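Equipment Planning Board > Capital Requests > Second dual-arm cell for the handling lab

Thread started by h_amano
Replies: 7

h_amano
Posted in July
Colleagues, the lab intends to submit a request for a second dual-arm cell in the coming budget round. Drullard has quoted for the cell as a complete unit, with frame, arms, grippers and printed side panels. Purkier has quoted for the arms alone and would leave the enclosure to our workshop. I would welcome comments before the form is filed. The form allows one supplier per line, so the choice must be settled first.

b.husar
Please state which budget line this falls under. Last year the first cell was entered under teaching equipment and the spare parts under consumables, and reconciling the two took the office most of a month. I would also ask that cables, clips and mounting plates be listed separately. They were missing from the original request and were later bought on three separate orders.

h_amano
Research equipment, single line. The spares will be itemized on an attached sheet. For those who have not visited since the cell was moved to Vumthorpe, the current setup with the mug task is as follows. 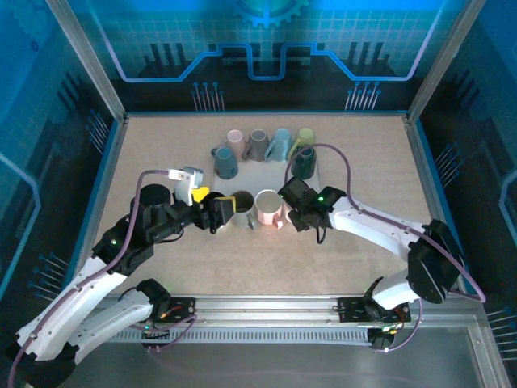
Two-arm cell at Vumthorpe, mug handling task.

E_Kubo
Thank you. My comment concerns the cable runs. The purple cable passes over the wrist and down the link on each arm, and on the left arm it is held with small clips. Any budget for a second cell should include spare cables for both arms from the start. Our unit keeps two full sets on the shelf and has had to draw on them. Purkier lists the cable at 90 per set and Drullard at 115. At either price the cost is small next to a cell that stands idle while an order is processed.

ingerh
I must disagree with the premise of the request. A second complete cell is a large commitment, and the present one is not booked every hour of the week. Before we buy another, I would ask for the booking record. Extending the evening hours at Vumthorpe would cost the department nothing in capital terms, and it would give us a season of usage data to put before the board.

h_amano
The booking record can be attached. I would note that bookings understate demand, as two groups have stopped asking for time. Evening hours were raised with Vumthorpe in the spring and the building closes at 7 p.m.

H.Yoshida
I support the request but would favor the Purkier option. The enclosure is a metal frame with grooved rail, which our workshop can cut and assemble. The printed panels in the Drullard quotation come to 2000, and I do not see what they add to the work. Plain panels could be had from Murín for 1000, cut to size.

E_Kubo
I would be careful there. If the two cells are to run the same tasks, they should match as closely as we can manage, backgrounds included. The mug programs were tuned against the panels we have. With plain panels, someone would have to repeat part of that work, and staff time does not appear anywhere in the Murín price.

H.Yoshida
That is a fair point for this one task. It is less clear for the tasks planned next year, which would be set up new in either case. I would still like to see both versions costed.

b.husar
Both versions costed would suit the office as well – one sheet each, same headings, delivery and installation shown as their own rows. Please also indicate whether the mugs and other test objects are covered by the request or by the existing consumables budget. Small items of this kind tend to arrive later as separate claims.

h_amano
Test objects will remain under consumables. I will post the two sheets and the booking record in this thread. Inger, if the record does not persuade you, I would ask that your objection be filed with the request, so that the board may read it alongside.

ingerh
Agreed. Kindly include the hours lost to maintenance as well, listed by arm if the log permits.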